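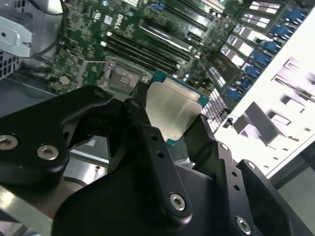

CPU装着課題、ソケット手前で毎回傾く件(学生チーム)

2018年7月10日 投稿:shih_lab2
読了時間:約4分

shih_lab2
大学の自主プロジェクトで、デスクトップPCの組み立てをロボットにやらせています。今の課題はCPUの装着です。チーム名はShih、学内の自動化コンテスト「Stomitz」の組立部門に出る予定です。
ロードプレートを開けた状態のソケットにCPUを置くところまでが採点範囲で、レバーを閉じるのは人がやってよいルールです。
困っているのは、つかんだ後にCPUが傾くことです。トレーから持ち上げた時点では水平に近いのに、ソケットの上に持っていくと片側が下がっています。練習はDELLの筐体に入った中古のマザーボードでやっています。基板だけ外して平らに置けば楽なのは分かっていますが、規定が「筐体に取り付けた状態」なのでそのままです。
手首のカメラで位置合わせをしています。アドバイスをもらえると助かります。

hagane_no_tsume
指先の材質は何ですか。それと把持力の設定。

shih_lab2
アルミ削り出しに黒アルマイトです。つかむ面には何も貼っていません。把持力はいちばん弱い設定から3段階上げたところです。それより弱いと搬送中に落ちます。

hagane_no_tsume
それだと滑ると思います。金属の指で薄い基板の縁をつかむと、接触が線になって、その線を軸に回ります。薄いシリコンシートを貼るだけでかなり変わるはずです。うちの部では0.5ミリのを使っていました。

kumitate_3nen
シリコンは反対です。去年うちのチームで貼ったら、今度は離すときにCPUがくっついてきました。開いた瞬間に片側だけ持っていかれて、ソケットの中でずれます。ピンがソケット側にあるタイプだと、それで曲げて終わりです。
指先に浅い段をつけて、基板の縁が乗るようにしたほうがいいです。摩擦に頼らないほうが再現性が出ます。

hagane_no_tsume
くっつくのはシートが柔らかすぎたのでは。硬度を上げれば問題なかったです。段をつけると、今度は下ろすときに段の下側がソケットの枠に当たります。

kumitate_3nen
枠に当たるのは段の厚みの問題で、ソケットには指を逃がす切り欠きがあるものが多いです。そこに合わせて指の幅を決めれば入ります。硬度は試していないのでそこは何とも言えません。

shih_lab2
ソケットの切り欠きは確認しました。あることはありますが、今の指の幅だとぎりぎりです。段をつけるなら指を作り直しになります。加工室の予約が次に取れるのが来週なので、先にシートを試すかもしれません。

rei_candarier
横から失礼します。傾きの原因は本当に指先ですか。画像を見ると、CPUはソケットの真上にはまだ来ていなくて、基板に対して斜めになっています。手首の姿勢の誤差と、把持中の回転を分けて測ったほうがいいと思います。
やり方は簡単で、CPUの代わりに同じ大きさの金属板をねじで指に固定して、同じ動作をさせます。それでも傾くなら手首側です。

shih_lab2
それはやっていませんでした。手首の校正は1月にやったきりです。

rei_candarier
1月から触っていないなら先に校正だと思います。その間に指を付け直していませんか。

shih_lab2
2回付け直しています。

hagane_no_tsume
それは先に言ってください。

shih_lab2
すみません。付け直しても位置決めピンがあるので大丈夫だと思っていました。

kumitate_3nen
位置決めピンがあっても、ねじの締める順番で変わります。対角で少しずつ締めて、締め付けトルクも記録したほうがいいです。

zb_mizu
Zustbergの簡易力覚センサーを使っている者です。傾き自体は完全には消えないので、うちは消すのをやめました。片側を先にソケットの角に軽く当てて、そこから倒し込むように置きます。人が手でやるときも、角の三角印を合わせてからそっと置きますよね。
ログを取っていて、ダミーで1,962回置いたうちの失敗はほとんどが最初の当て方でした。角に当てる速度を落としたら減りました。

rei_candarier
当てる方式はピンのあるソケットだと怖いです。ダミーのソケットで回数を稼いだ結果を、本物にそのまま当てはめるのは賛成できません。

zb_mizu
当てるのは枠であってピンではないです。ただ、力覚なしでやるのは勧めません。そこは同意します。

shih_lab2
力覚センサーは予算の都合で付けていません。モーター電流で接触を見ているだけです。分解能が足りないと思うので、当てる方式は今回は見送ります。

kumitate_3nen
照明はどうですか。筐体の側面が白く飛んでいるように見えます。位置合わせに筐体側の特徴を使っているなら影響が出そうです。

shih_lab2
特徴はソケットの枠だけを使っています。白い面は処理範囲に入れていません。ただ、ヒートスプレッダーの上の縁が光るので、CPU側の輪郭の検出はときどき外れます。照明に拡散板を入れてみます。

hagane_no_tsume
拡散板はトレーシングペーパーで十分です。熱くなる照明ならやめてください。

shih_lab2
LEDなので大丈夫です。
今日、rei_candarierさんの方法で測りました。金属板を固定して20回動かしたところ、毎回ほぼ同じ向きに傾いていました。CPUに戻すと傾きは大きくなり、ばらつきも出ます。なので両方だと思います。先に手首の校正をやり直して、その後で指先にシートを貼って比べます。

rei_candarier
一度に両方変えないのはよいと思います。校正のときは、ソケットの真上の高さでも点を取ってください。作業台の高さだけで取ると、筐体の中でずれることがあります。

kumitate_3nen
シートを貼るなら、離す動作はゆっくり開くだけでなく、開く前に把持力を一度抜いてください。段つきの指のデータがあるので、必要なら寸法を送ります。

shih_lab2
ありがとうございます。寸法もお願いします。来週の加工室の枠で段つきのほうも作って、シートと比べた結果を書き込みます。

関連スレッド
・Stomitz組立部門 規定の読み合わせ
・手首カメラの校正板、何を使っていますか
・メモリの挿し込みで片側だけ浮く
・Zustbergの力覚センサー 配線とノイズ対策
・Candarierの練習用筐体 譲ります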